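Removing Old Silicone and Resealing a Window Frame

Sealant around a fixed interior window frame fails in one of two ways. It separates from the wall side while staying attached to the frame, or it shrinks and splits down the middle. The first is a preparation problem. The second usually means the joint was too deep for its width. Both are repaired the same way, by taking out everything and starting again.

What you need

Sealant scraper or a stiff plastic putty knife
Utility knife with new blades
Isopropyl alcohol, 70 percent
Lint-free cloths
Closed-cell backer rod, one size larger than the gap
Neutral-cure silicone and a caulking gun
Masking tape
Thin plastic bags for waste

Removing the old bead

Cut along both edges of the bead, holding the blade as flat to the surface as the joint allows. Pull the strip out by hand at a low angle. Long pieces come away from aluminum easily; on painted drywall they tear, and the remainder has to be scraped.

Bag the strips as you go. Silicone crumbs stick to carpet and to the soles of shoes, and a smear on a surface due for painting will repel the paint. Open the bag wide, set it upright on a table close to the work, and drop the pieces straight in.

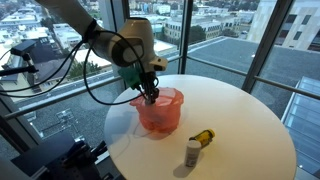 Rangi Hinds would add that digestant gel is worth the wait on a bead more than a few years old, provided it is kept off the paint, and that scraping alone left him with a film on the frame that the new sealant would not grip.

The point about film is correct. If water beads on the frame after scraping, there is still silicone on it. Apply the gel, leave it for the time given on the container, scrape again, and repeat the water test. Dry the joint fully before going on.

Cleaning the joint

Wipe with alcohol on one cloth and dry with a second before the alcohol evaporates. One cloth used for both jobs only moves the residue along. Work in short sections. When the last scraps are in, gather the neck of the bag and leave it closed while you clean.

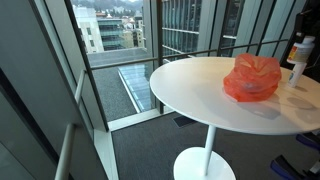
Text: Solène Brunet
Last revised: 16/03/2020

Setting the backer rod

Press the rod in with a blunt tool to an even depth. A joint 13 mm wide should have sealant no deeper than 8 mm at the center – deeper than that and it will not stretch properly. Do not puncture the rod, as trapped air can blister the bead. Leave a small gap between lengths of tape and the joint edge so that the bead overlaps clean surface on both sides.

Applying and tooling

Cut the nozzle slightly narrower than the joint. Hold the gun at 45 degrees and push the bead ahead of the nozzle at a steady speed. Tool it once, in one direction, within the skin time printed on the cartridge. Remove the tape immediately, pulling away from the joint.

Neutral-cure silicone needs moisture from the air. In December, with the heating on and the air dry, allow extra time before touching or washing it.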